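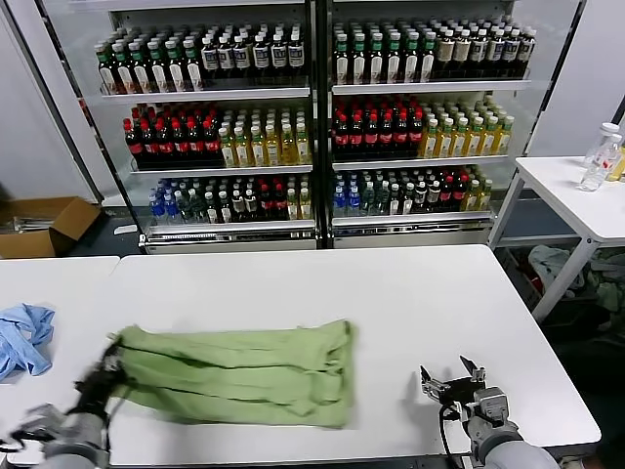
Green cloth, wrinkled, on the big white table. Anyway, mulch.

1/ I have been mulching the wrong way for most of my gardening life and I would like to talk about it at length, in public, where my neighbors can enjoy it.

2/ Background: back yard in a development called Komar, clay soil, full sun until mid-afternoon. The builders took the topsoil with them when they left and put down sod as an apology. Dig anywhere and you get something you could throw a pot with.

3/ My first year I bought 14 bags of dyed red bark and poured it right up against everything. Trunks, stems, the hose bib. It looked like the outside of a bank. I was very proud.

4/ Two young plum trees did not share my feelings. Bark piled against a trunk keeps it damp, damp bark softens, and then the voles show up and treat it like a buffet with a roof.

5/ So, rule one, which is on every leaflet ever printed and which I read after the fact: pull it back from the trunk. A hand's width, minimum. You want a doughnut. I had made volcanoes.

6/ Rule two is water first. I used to mulch in July, when the ground was already baked, and then wonder why it stayed baked. Dry soil under a thick cover is dry soil with a lid on. Soak it the evening before. Go out at 6 in the morning and check with a finger if you are that kind of person. I have become that kind of person.

7/ Depth! Everyone has an opinion. On the vegetable beds I put down 2 inches of shredded leaves and top it up as it sinks. More than that in a wet spring and you are running a slug hotel. I have run the slug hotel. Reviews were excellent.

8/ Where do the leaves come from? The curb. People on Bellel Street rake them, bag them, tie the bags nicely and leave them out for me. They don't know it's for me. I go over the leaves with the mower and they shrink to almost nothing, so take more bags than your dignity suggests.

9/ Straw: fine, lovely, smells like a county fair. Hay: full of seeds. I know this now. The feed store out at Berisha sells both, stacked side by side, and I picked by color. I grew a very healthy meadow in the onions.

10/ Grass clippings work if you spread them thin and let them dry. Dump them in a heap and they turn into a hot green mat that smells like a gym bag and sheds rain. Also don't use them if the lawn was sprayed. Ask before you take a neighbor's.

11/ Wood chips go on the paths and around shrubs. I got a truckload from a tree crew working over in Taltus, free, and it took me some 100 wheelbarrow trips to move it off the driveway. The price was fair.

12/ "But won't chips steal the nitrogen?" Sitting on the surface, hardly at all. Dig them in and yes, your lettuce will go yellow and look at you. So leave them on top and put the fork away.

13/ The carrots are the exception to everything, as usual. Seed that small won't come up through a blanket. Leave the row bare, wait until the tops are as tall as your finger, then tuck the leaves in along both sides.

14/ I still have one bag of the red bark in the shed. Free to a good home. You'd have to come get it.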